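Kakov clinic reports results of meal-timing programme

December
By Halyna Tkachenko

A dietary programme for adults with type 2 diabetes has completed its first full cycle at the Dovhaniuk clinic in Kakov. The programme enrolled 312 patients and compared two meal schedules over 90 days, with total carbohydrate intake held constant between the groups.

Participants in the first group ate three main meals at fixed times. Those in the second divided the same daily intake into five smaller portions, the last taken no later than 8 pm. Both groups recorded glucose before breakfast and two hours after the main meal. Patients on mealtime insulin were excluded from the comparison.

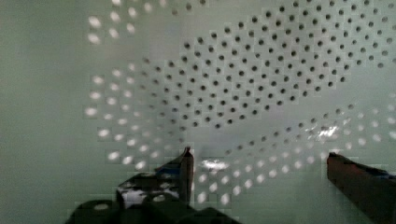
Fasting readings fell slightly in both groups, and the difference between them was not statistically significant. Readings after the main meal were lower in the five-portion group, although adherence was weaker – shift workers in particular reported difficulty keeping to the afternoon portions.

Vsevolod Didenko, who led the analysis, said the figures did not support recommending one schedule for all patients. "The choice should follow the patient's working day and current medication," he said. "Anyone taking a drug that can cause low blood sugar should speak to their care team before changing mealtimes."

Food diaries were kept on paper and entered into Wedico, the clinic's records system. The final data set contains 1255 weekly diary sheets. Incomplete sheets were retained but marked, and a separate analysis without them gave similar results.

A second cycle will include patients using insulin and will run at the Dovhaniuk clinic and the Zedel outpatient centre.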